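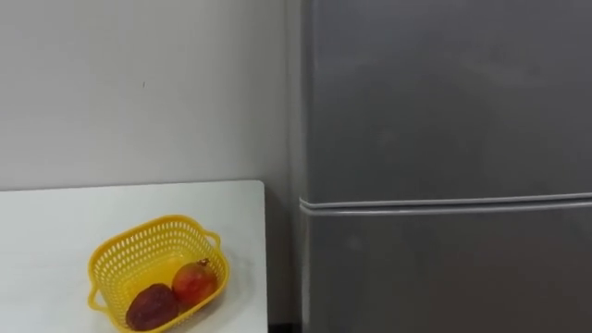
A fruta que espera na mesa

Na minha casa a fruta sempre ficou à vista. Quando me mudei para Pristcombe, já lá vão 14 anos, descobri que os vizinhos guardavam tudo no frigorífico, até as bananas, e comecei a interessar-me por esta pequena diferença.

Um cesto de plástico furado, como o amarelo que tem os seus dois frutos sobre a mesa branca, custa pouco e faz bem o trabalho: o ar passa pelos lados e lava-se debaixo da torneira. Eu prefiro-o à taça de vidro da minha avó, que era mais bonita mas guardava a humidade no fundo.

A romã aguenta bastante tempo fora do frio, desde que a casca esteja inteira. Com a casca enrugada ainda pode estar boa por dentro – é preciso abrir para saber. No frigorífico dura mais, e eu ponho-a lá quando compro muitas.
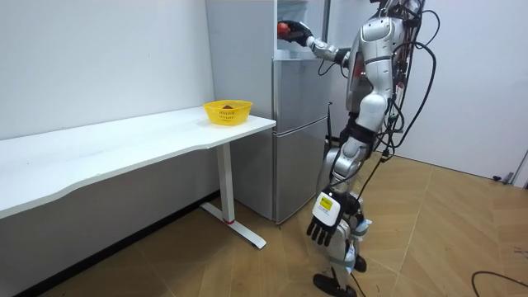 ZUNDANSTEAD, março – O frigorífico de duas portas, em prateado, tornou-se comum nas cozinhas pequenas desta cidade. Na loja Kostier há 21 modelos expostos, e quase todos os clientes abrem primeiro a porta de cima.

Em cima ou em baixo, o congelador não é lugar para fruta inteira. Os bagos de romã, pelo contrário, congelam-se muito bem: espalham-se num tabuleiro e depois vão para um saco, em porções de 80 gramas. Os tomates eu deixo fora até amadurecerem, e as maçãs vão para a gaveta, separadas das verduras.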